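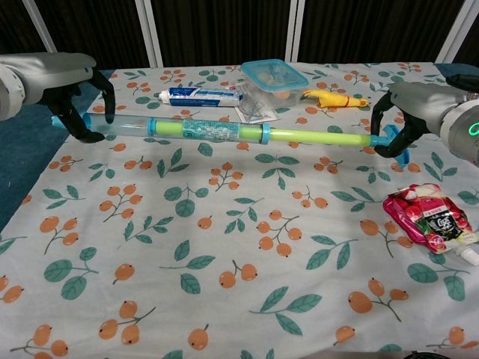

The wall text at the Wosa was 400 words long. I know this because I photographed it, went home, and pasted it into a word counter, which tells you something about my evenings. It hung beside a performance by Ngọc Hồ that consisted of Hồ sitting on a kitchen stool and peeling potatoes into a bucket. The performance was terrific. The wall text explained that the work "interrogates the peel as a site of negotiated interiority," and while I was reading that, I missed the part where she stopped, looked up, and held a potato out to a man in a ski jacket.

I've had three people tell me about the man in the ski jacket. He took the potato, apparently. He didn't know what to do with it and put it in his pocket.

So this is a complaint about wall text, and I'd like to make it before the spring openings get going in March and I'm back to standing with my head tilted next to people who are also pretending to read.

Let me say first what I don't mean. I don't want the labels gone. I tried that at the Kurnoretti two winters ago, where the walls were left bare on principle and you were handed a folded map the color of wet cement with tiny numbers on it. Everybody walked around with their noses in the map. One woman used it to fan herself. I spent a good while admiring a dehumidifier, and I've been told since that I wasn't the first.

A label should tell me who made the thing, what it's made of, and when. If there's something I need to know to get in the door, tell me that too. If the red cloth came out of the artist's grandmother's shop, I want to know it. If the sound I'm hearing is a recording of a ferry, please say "ferry." What I don't need is a stranger's report on what the piece is doing to me while it's still trying to do it.

Because that's how the long ones work. They come in ahead of the art, like the friend who grabs your arm at the movies and says watch this, this is where it gets good. By the time you turn around you aren't looking at a woman with a peeler. You're checking her against the paragraph. Interiority, yes, I think I see some. Negotiated? Hard to tell from here.

I put this to Madhu Dhillon, who has written labels for a living for 14 years and is better at it than almost anyone I've read. She was patient with me. Her point was that the people who hate wall text tend to be the people who don't need it, and that a visitor who has never set foot in a gallery reads the wall first, to find out whether they're allowed to be there. Take the words away and you've told that visitor the conversation is private.

I think she's right, and it annoyed me for most of a Tuesday. But go and read the things with that visitor in mind. "Situates the domestic within an expanded field of refusal." Who got let in by that? My brother-in-law drives a bread truck and is as curious a man as I know, and he read that sentence off the wall to me, out loud, in the voice he uses for parking tickets. He liked the work fine. It was a big loose heap of bath towels, and he went around it twice.

When I pushed a little, Dhillon told me how a label gets made, at least in the places she's worked. She writes one. It goes to the curator, who puts in a theorist. It goes to the artist's gallery, which takes out a joke. It goes to whoever handles the grant, and a phrase from the application gets stitched into the second sentence so that the funder will recognize its money when it visits. Her first drafts run to 5 lines. She showed me one, for the potatoes. It said that Hồ had worked in a school cafeteria for a year and had timed the performance to a lunch shift, 3 hours with no break.

That's it! That's all I wanted! I'd have stood there the whole afternoon if I'd known about the lunch shift. None of it made it to the wall. The cafeteria went in the second edit, on the grounds that it was "limiting."

There's a kind of modesty in this that I have some sympathy for. Artists dislike being pinned to their day jobs, and plenty of them have been flattened by a biography before. Chinyere Adeyemi, whose rope pieces were up at the Numesa last fall, once told a packed room that she would sooner be misread than introduced. She got a big laugh. Then somebody asked what the knots were, and she talked about the knots, happily and in complete English sentences, until they had to turn the lights down to get us out. I learned more about the work in that stretch than I had from the wall, the brochure, and the second brochure. The wall had said "entanglement." She said it was a hitch for tying up goats.

Maybe the answer is to put the label on the way out. The Rezaei has done it in the one small room upstairs where they show video, with the card mounted by the exit at a height where you run into it. You watch, you're puzzled, you form some half-baked idea of your own, and then you find out how wrong you were. I enjoyed being wrong. I went back in and watched it again, and I can't remember the last time a paragraph sent me toward the art.

Or they could just print Dhillon's first drafts. I'd pay for those in a booklet.

In the meantime I have a method, and you're welcome to it. Go in, keep your eyes off the walls, and look at the thing until you're bored. Stay a little past that. Then read the label, if you must, the way you'd read the back of a shampoo bottle. You'll look ignorant to anybody watching, and a man with a lanyard may come over to ask whether you need help finding something. Tell him you're waiting for the potato.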